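Cetus Metal and Glass Cream, 204 g tin

I inherited my aunt's habit of buying brass long before I inherited any of her brass, so I've been through a fair few tins of polish over the years. I picked up the Cetus at the hardware shop in Astville in April, mostly because the tin promised it would do glass as well and I was tired of keeping two bottles under the sink (one of which always leaks). It's a thick, pinkish paste with a smell somewhere between pear drops and a school corridor. I rather like it. My husband opens a window.

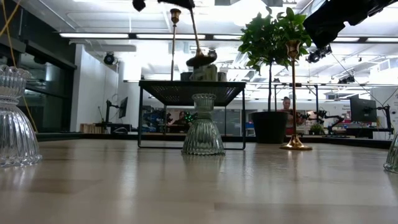
Glass was the part I doubted, so I started there. A flat mirror is no test of anything, and the makers of these creams love showing you a mirror. What you want is something fiddly with grooves, where paste goes in and doesn't come out again. Fluted candle holders are ideal for this, the sort with a short cup, a pinched neck and a ribbed base that flares out at the bottom, and the neck is where I always come unstuck. With the Cetus I used a soft toothbrush, a pea-sized blob and plenty of warm water afterwards, and I was done in 25 minutes with only a little white left in the ridges, which a cotton bud dealt with.

I do wish they'd rethink the lid, though. It's a press-on one and you need a coin to get it up, and once your fingers are greasy you may as well give in and have a cup of tea.
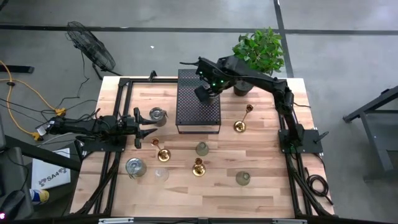
Evangelia Giannakopoulos wrote in to say that hers had dried to a crust within a month, and that a teaspoon of warm water stirred in and left overnight brought it back. She still prefers the Wutex liquid for big flat trays, but finds it runs everywhere on anything upright. I agree with her on both counts!
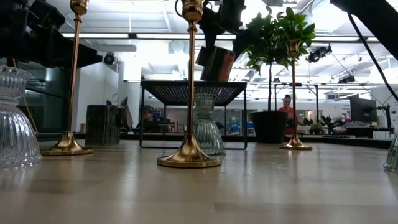

Brass or gold-toned candlesticks with ribbed glass.

Brass is where the cream earns its money. You rub it on, it goes black and horrible, you lose heart for a minute, and then it buffs up beautifully. Do the stem before the base or you'll be putting thumbprints all over the bit you've just finished. An old vest does the job as well as the Kneath cloth, and I say that as someone who paid for the Kneath cloth. 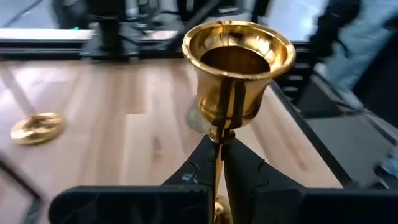
Lacquered pieces are another matter and you should leave them well alone, as the leaflet says in very small print on the back. I tried a dab on a lacquered doorknob and got a cloudy patch roughly the size of a penny. I've also found it's better to do two thin coats than one thick one, and to change to a clean bit of cloth much sooner than you think you need to.

Four stars from me, and I'd give it the fifth for a screw top.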